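Tri et transfert du linge en petite collectivité : organisation d'un poste de travail sur table

Rapport de projet, deuxième année
Auteurs : Hanneke Schouten, Pieter Verbeke
Encadrement : Hedvig Torvik
Version du 2018-08-09

1. Objet

Le projet porte sur le poste de tri du foyer Storilgate. Au mois de mai, le linge y était encore trié au sol, ce qui imposait une flexion du tronc à chaque prise. Nous avons étudié le passage à un poste sur table, avec panier ajouré, et mesuré l'effet du changement sur la durée du tri et sur les erreurs de répartition.

2. Matériel

Le poste se compose d'une table, d'une nappe en tissu et d'un panier à linge en plastique. Les parois perforées du panier laissent circuler l'air pendant l'attente. La nappe évite le contact direct du linge avec le plateau et limite le glissement du panier. La proximité d'une fenêtre a été retenue comme critère d'implantation : l'éclairage naturel facilite la distinction des teintes claires, principale source d'erreur relevée dans le local d'origine.

3. Méthode

L'essai a duré 7 jours. Les pièces ont été réparties en trois classes : blanc, clair, foncé. Chaque lot a été pesé avant le tri, avec une charge maximale fixée à 3 000 g par panier. Un lot pesé à 3 060 g a été conservé dans les données, l'écart étant jugé sans incidence. Au total, 512 pièces ont été traitées. Les vêtements froissés sont transférés tels quels dans le panier ; le pliage relève d'un autre poste et n'entre pas dans la durée mesurée.

4. Résultats et limites

La durée de tri par lot diminue légèrement sur table. Les erreurs restantes concernent surtout les roses pâles, classés tantôt en blanc, tantôt en clair. La consigne écrite a été modifiée en cours d'essai : toute pièce teintée, même faiblement, va dans la classe « clair ». Les lots antérieurs à cette modification n'ont pas été retriés, ce qui réduit la portée de la comparaison. La hauteur de la table n'était pas réglable et son influence n'a pas pu être isolée.

5. Poste sur table, vêtement et panier

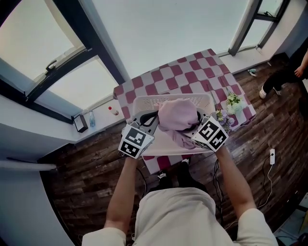
Kobe Hermans : Il manque à mon avis la hauteur du bord du panier par rapport au sol. Une fois le panier posé sur la table, c'est elle qui détermine la position des épaules, et deux paniers de profondeur différente ne donneront pas le même résultat. Avez-vous relevé cette cote pendant l'essai ?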